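We use cookies to keep this site working and to remember your preferences. Accept all | Manage settings

Home Cooking Foundations, Mirstead Evening Program
Handout 19: Steaming and Serving Plain Buns

Welcome back, everyone. Last time we left our dough under a towel and talked about what yeast likes and doesn't like, and I promised that this time we'd get to the part people sign up for, the steaming itself. Please read this through before you come in, because once the pots are going there is a good deal of clatter and I can't always make myself heard over at the Sedgwick end of the kitchen.

What steam does to dough

An oven browns bread because the surface dries out and then gets hot enough for color and crust to form. Steam never lets that happen. The outside of the bun stays damp the whole time it cooks, so you end up with a thin, soft skin and a pale color all the way around. If you grew up on crusty loaves, your first plain steamed bun may strike you as underdone. Tear it open and look at the middle before you decide. A cooked bun pulls apart in soft shreds and springs back when you press it, and a raw one sticks to your fingers and has a gray, gluey line near the bottom.

Shaping and the second rise

Divide your dough with the scale, please, and don't go by eye. Buns of one size finish together, and that saves a lot of lifting the lid to check. Roll each piece under a cupped palm until the top is tight and smooth, with the seam tucked underneath. Set each one on a small square of parchment and let them rest under a cloth until they look a little puffy and feel light for their size when you pick them up. In October the room runs cool in the evening, so be patient here — a rushed second rise gives you a dense, heavy bun, and no amount of steaming will fix it.

Setting up the pot

We have two kinds of steamer in the teaching kitchen. The older ones are stovetop pots from Dramero, and the others are electric, with the heat in the base. They cook equally well. Whichever you get, the water must stay below the rack. If it bubbles up through the holes, the bottoms of the buns turn soggy, and you will be very disappointed after all that kneading. Check the level before you start, and keep a kettle of hot water handy in case you need to top up.

Leave a good space between the buns and between the buns and the wall of the pot. They swell more than people expect! I would much sooner see you cook in 2 batches than crowd everything in and have to pry the buns apart afterward, leaving their nice smooth sides behind.

Lids, drips, and cloths

Glass lids are lovely for teaching because you can look in without letting the steam out, at least until they fog over. The trouble with any flat or shallow lid is that water collects on the underside and drips. A drip on a rising bun leaves a dark, wrinkled dimple. For the stovetop pots, wrap the lid in a thin cotton cloth and knot the corners up on top, well away from the burner. For the electric pots, keep a folded cloth next to the steamer and wipe the lid whenever you take it off.

When the time is up, turn off the heat and wait 2 minutes before you uncover the pot. Then open the lid away from your face, with the far edge lifting first. Lay it down flat on the table where it can't roll. 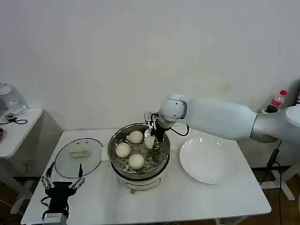
Have your serving plate out before the lid comes off, and put it on the side of your working hand. Lift each bun from underneath if you can, with tongs or a wide spatula, and try not to pinch the top, where the skin is thinnest. A torn bun is still a perfectly good bun, and it gives you a look at the crumb. Put them on the plate with a bit of air between them so the bottoms don't sweat.

For your notebook

Write down your dough weight, the rising time, and the steaming time, along with a sentence or two on texture. My own base recipe starts with 200 grams of flour, and if you change that amount, please say so. Tear one bun from your batch and describe the inside: is it even, or are there big holes near the top? Big holes usually mean the dough wanted more kneading after the first rise.

The reading is the chapter on steam and boiling water in the Bradley course packet, starting on page 94. The table at the end of it is worth copying out by hand. Bring a clean dish towel next time, and a container with a lid if you'd like to take your buns home.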